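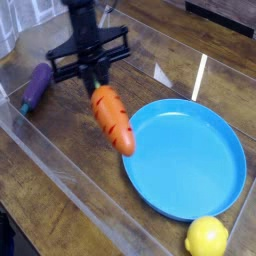
# 19/07/2018

Carrot day again. I'm writing this at the kitchen table at home because I left the lab before doing my notes and I want them down before I sleep.

The short version is that the gripper closed when it should have stayed open, and my left index finger was in the wrong place. The finger is fine. It's sore across the nail and there's a red line on the pad. Fadwa made me fill in the incident form anyway and she was right to.

The long version starts with the morning. Kayode and I had the arm doing the usual job, vegetables onto the blue plate, one at a time, then I clear the plate and lay everything out again. The carrot was the one giving trouble. The fingers take it by the green stem, and the stem is small, so the whole thing hangs at an angle with the tip low. If the arm comes in a little under height, the tip touches the rim on the way across and the carrot twists. Twice before ten it twisted right out and landed on the wood. The eggplant and the lemon gave no trouble at all. We wrote it down as a grasp height problem and Kayode raised the travel height in the script. That fixed the rim contact.

What it didn't fix was the release. Starting sometime before lunch, the arm would get over the plate, the program would send the open command, and nothing would happen. Carrot still up there. Then a few seconds later, after the program had given up and logged a failed place, the fingers would open on their own and the carrot would drop. Kayode thought it was the new travel height somehow, some timing thing in the Clastano software. I thought it was the cable. We argued about it in a friendly way and did neither. We kept running because we wanted the batch finished.

I should have stopped there. A gripper that acts late is a gripper you can't predict, and I know that. I've said it to students.

After lunch it hung on to the carrot again. I pressed pause on the screen, waited, and the fingers opened and dropped it half on the plate. I opened the side panel and reached in to move it. Pause only holds the arm. It does not cut power to the gripper. I have known that since March, when Suleiman wrote it on the card that's taped to the monitor. There must have been a close command still sitting in the queue, because the fingers shut while my hand was beside them and caught the end of my finger against the carrot.

It hurt more than I expected for a toy setup. The force limit is 40 newtons, which we picked so the plastic wouldn't get marked. I said something loud. Kayode hit the red button, but with the power off the fingers just stay where they are, so I had to stand bent over with my arm through the panel while he went for the release tool. It was in the wrong drawer. I was stuck for maybe a minute. The carrot was soft enough that I could have pulled, I think, but he told me not to and I didn't.

So that's two faults, the gripper and me, and a third one if you count the panel. The panel has a switch that is supposed to stop everything when it opens. It didn't. Adebayo came down and put a meter on it and found it bridged with a short piece of wire, neat job, heat shrink and all. He thinks it was done when the enclosure was first put together, so they could work on the arm with the side open, and was never taken out. I have opened that panel every working day for months and never once noticed that the arm didn't drop out. I had got used to pressing pause first, and with the arm already still there was nothing to notice.

Fadwa was calm about all of it. She asked me to go through it once from the start and typed while I talked. Then she put a tag on the main switch and told us the cell is down until the wire is out, the panel has been tested with her watching, and we know why the commands were coming late. She doesn't want a guess on the last one.

Adebayo and I spent the rest of the afternoon on the late commands. He pulled the log. Out of 621 gripper commands since the morning start, 30 were acknowledged more than 2000 milliseconds after they were sent. All of them came after 11. Before that it was clean. Kayode's script change went in earlier than that and the log has a good long stretch of normal running after it, so I don't think it was the script, and he was decent enough not to look too pleased.

Adebayo wiggled the connector at the tool end while I watched the screen and we got three late ones right away. So it looks like the cable or the connector. The controller keeps resending when it doesn't hear back, and it stacks up whatever comes after, and then when the contact is good again everything goes through at once. That would explain the close. I would like to see it happen on the bench before I say it's the reason. We have a spare cable from Engelbrecht but it's the old length, and it pulls tight when the arm reaches the far side. Efe is going to call them tomorrow about the longer one.

We also talked about the queue. I think any command older than half a second should be thrown away. Kayode says that will cost us good runs when the network is slow. I said I don't care about good runs this week. He said fair enough - so that's going in, and pause is going to clear the queue as well.

Things for tomorrow:

- Wire out of the panel switch, Adebayo, first thing
- Test the panel with the arm moving, not paused. Fadwa to sign
- Release tool on a hook outside the enclosure
- New card for the monitor in bigger letters
- Mark today's batch as bad from 11 onward. I don't want to sort through it for the ones that look okay
- Ask Suleiman if the second cell was wired by the same people

The last one bothers me most. The second cell has the bigger gripper on it, and Suleiman's group reaches in there as often as we do. I sent him a message before I left and he hasn't answered. I'll go up and find him before I take my coat off.

Finger is throbbing a bit now. I've had it in a bowl of cold water while typing with the other hand, so this took forever. Going to bed.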